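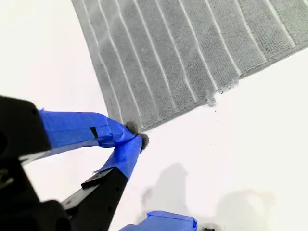
My third month with protein counting

In May I wrote that I would try to eat 128 grams of protein every day and see if my lifts go up. Several readers asked me how it is going, so I will give the numbers I have.

The first two weeks were hard. I am not used to eating in the morning, and a big breakfast made me feel heavy at the gym. Now I eat a bowl of yogurt with oats at ten and train at noon. Lunch is chicken or lentils, and before bed I have cottage cheese. I tried a shake from Vidance too, but the vanilla was much too sweet for me, and I gave the rest to my brother.

My weight is now 85 kilos. On my bench press I have added one small plate on each side. The squat is the same as before, maybe because my left knee was sore and I skipped it for nine days.

One mistake I made: on weekends I did not write anything down. When I finally did, one Saturday came to 3,916 calories, mostly from my aunt's dumplings. I do not regret them, but I write them down now.

Next month I will try the Ilby program, four days instead of three. If you have done it, please tell me how you rest between the leg days.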